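Virnel bench log, October, 4:40 p.m.
Posted by the bench account
2 comments · 0 shares

Went through the overnight run again. The Clellorex summary says the new grasp scoring is better by a wide margin, and I still don't buy it. 1322 attempts went in, but the first 200 were under the old threshold and got averaged in anyway. Take those out before anyone in Vallejo sees a chart.
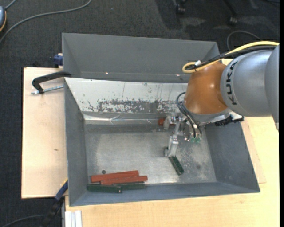
My other gripe is how we call a success. The gripper closes, the width reads more than zero, we log a win. A block pinched by one corner scores the same as a clean hold. I'd like a lift check before the label is written, even if it slows the cycle.

Also not convinced the policy has learned much about walls. It may just prefer the middle of the bin. Pluvdale saw something similar and called it generalization.

To do: rerun 800 with the blocks started against the front wall, same seed, both scorers. If the gap holds I'll shut up about it.

Shared 2 times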